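Speaker notes: Shared Lending Collections in Small Public Libraries
Prepared by Declan Goodwin for the Manwood Library Association autumn meeting
Session length: 35 minutes, followed by discussion

Opening

Good morning, and thank you for the invitation. My name is Declan Goodwin, and I coordinate interlibrary services for the Dendham district. Yeison Ccori prepared the circulation data used in this talk and will join me for questions.

The subject this morning is how a group of small libraries can hold one collection in common. I will cover the agreement our members signed, the movement of materials between buildings, and the rules for deciding what to withdraw. I will not cover electronic lending, which falls under a separate contract with different terms.

(Pause. Confirm that those in the back rows can hear.)

Background

The Dendham district serves 16 libraries. Most are single-room branches, and several share a building with a town office or a school. Before the agreement, each branch bought its own books from its own budget. The result was heavy duplication of popular titles and very little depth in anything else. A reader in one town who wanted a second book on beekeeping, local geology or Portuguese grammar was usually told to place an outside request and wait.

Under the present agreement, each branch keeps a core collection and contributes the remainder to a common pool. Pool items belong to the district. They carry a district label on the spine and have no permanent home.
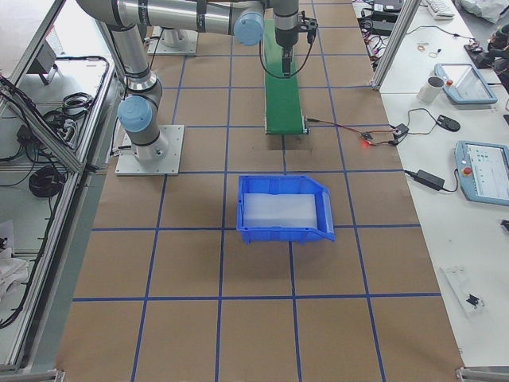
The practical effect is that a book stays where it was last returned until another reader asks for it. This is commonly called a floating collection. Larger systems have used the method for many years, and its strengths and weaknesses are well known to them. Our interest was in whether it would suit branches with limited shelving and one person on duty.

The agreement

Please refer to the first page of the handout.

The agreement runs to four pages and was drafted by the branch managers over one winter. Three provisions deserve attention.

The first concerns money. Each branch contributes a fixed share of its materials budget to the pool. The share is the same percentage for every branch, regardless of size. The Guerra branch asked for a sliding scale, and the matter was debated at length before the flat percentage was adopted.

The second concerns loss. When a pool item is lost, the district absorbs the cost. The branch that lent it collects any replacement fee and forwards it at the end of the quarter.

The third concerns departure. A branch may leave with one year of written notice. It takes with it the items it originally contributed, so far as they can be found, and makes no claim on anything bought later.

(If asked: no branch has given notice to date.)

Delivery

The van makes two runs each week. Bins are sorted at the district office the evening before and loaded by 7 a.m. In a typical month the service carries some 970 items, with the highest volume in July and the lowest in December.

Our early route followed the order in which branches had joined, and it crossed the river four times. The current route is a loop. Readers at the far end of the loop now wait a day longer than those near the start, and we reverse the direction every other month so that the delay is shared.
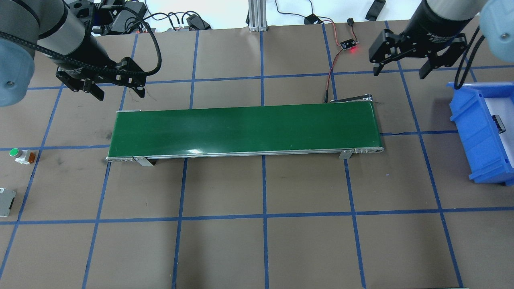
Staff time is the larger expense. Each arriving bin must be checked in, and each hold must be slipped and shelved by name. A branch with one employee must do this while also answering the telephone and helping patrons at the desk. We therefore set a limit of 2 bins per delivery for the smallest branches. Anything over that limit waits for the next run unless a reader has already been notified.

Balance between branches

A floating collection tends to pool in certain places. In our district, large-print fiction gathered at Lumine, where many readers are retired, and picture books gathered at the branch beside the elementary school. Neither result is a failure. Books should go where they are read. A shelf that is too full, however, is difficult to browse, and a shelf that is nearly bare discourages people from returning.

Branch managers may send surplus items to the district office at any time. Twice a year, Mr. Ccori also produces a report by subject area, and the managers meet to move material by agreement. The last such meeting relocated 600 items.

(Advance to the handout, page three. Allow a minute for reading.)

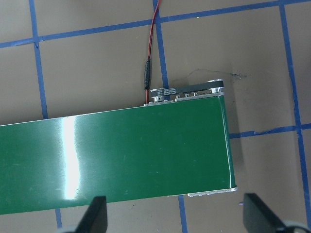

Dendham, December

Notes from the winter managers' meeting, to be read aloud in part:

Members reviewed the withdrawal rules and kept them without change. An item may be withdrawn if it is damaged beyond repair, if its information is out of date, or if it has not circulated in five years and another copy exists in the pool. Local history is exempt. Gifts are treated in the same manner as purchased items, and donors are to be told so when the gift is received.

Members asked that the withdrawal list be circulated for 30 days before any item is removed. The request was approved.

End of reading. Invite Mr. Ccori to the front and open the floor. Questions on budget shares should be taken first, as the Guerra representatives must leave before lunch.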